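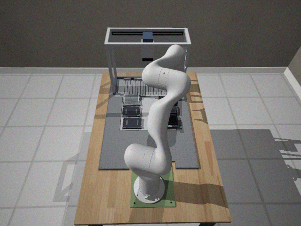
A white jointed arm on its green mounting plate, light wooden table behind.

What are the points worth?

Loyalty schemes have spread from the supermarket to the barber and the car wash. Our writer keeps the receipts and is not persuaded.

My key ring has a Wostix tag on it, scratched to the point where the till can't read it, and every week I hand it over anyway. The cashier types in the number by hand. A queue forms. At the end of this small ceremony I'm told that I have 3,725 points, in the tone you might use to tell someone they had passed their driving test.

I asked what that would buy. The cashier wasn't sure and neither was the leaflet. The website, after two passwords and a code sent to a phone number I gave up years ago, thought it might be a scented candle.

Loyalty used to be what a shop earned by having decent bread. Now it is something you sign up for, with a date of birth box and a tick box about carefully chosen partners. In Tavamham, where I do most of my shopping, you can collect on petrol, haircuts, cat food and dry cleaning. The garden centre has a stamp card. So does the place next door to the garden centre, with a different number of stamps and a rule about Tuesdays that I have never managed to get straight.

The defence is always the same. It costs you nothing, so why not? I've come to distrust any sentence built like that. Look at the shelf labels. A jar of coffee has a price in large yellow type for members and a price in small black type for everybody else, and the small black one has crept up to a level I can't imagine anyone paying willingly. Is the member getting a discount, or is the passer-by getting a fine? Wostix says the first. I'd like to see what the jar cost the month before the labels went up, and I haven't yet found a shop keen to show me.

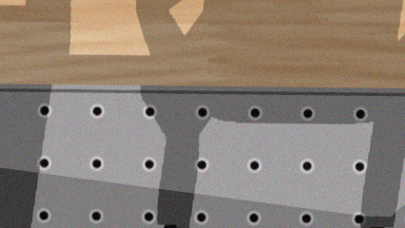

Then there are the schemes that sit on top of the other schemes. Choo is an app that promises to gather all your cards in one place, and it does, after a fashion. It also gives you points for opening it. I opened it every day in December and was rewarded with 732 of its own special coins, which can be swapped for entries into a prize draw. I don't know what the prize was. I don't believe I won it.

Cekano, the coffee chain, is at least simple. You buy drinks and you get a drink. But the free one has to be a small one, it has to be claimed within the month, and oat milk is extra. The last time I cashed one in I paid £2 for the syrup, the milk and the larger cup, and walked out feeling I'd got away with something. I suppose that feeling is the product.

People who like these cards tend to like them a great deal, and I've been told off at more than one dinner for being mean about them.
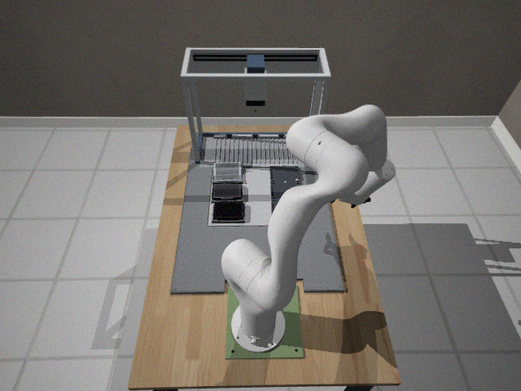 According to one Tavamham shopper, I'm simply doing it wrong: save everything until the double-points week, never spend on the small stuff, and Christmas dinner pays for itself. It had covered the turkey and the wine last year, she said, and she wasn't about to feel foolish over a free turkey.

Fair enough. I can't argue with a turkey. I did ask how much had been spent in the year to earn it, and she said she'd rather not work that out. I've now worked out mine, for one card, over one autumn. The vouchers came to less than I spent on things I bought only to trigger the vouchers, among them a second steam mop and a quantity of dishwasher tablets for a dishwasher I share with no one.

The terms and conditions, which I printed at the library, list 130 separate clauses. Clause four says points have no cash value. One further down says they may be withdrawn at any time. I read both out to the cashier on my next visit, and she asked if I had my tag.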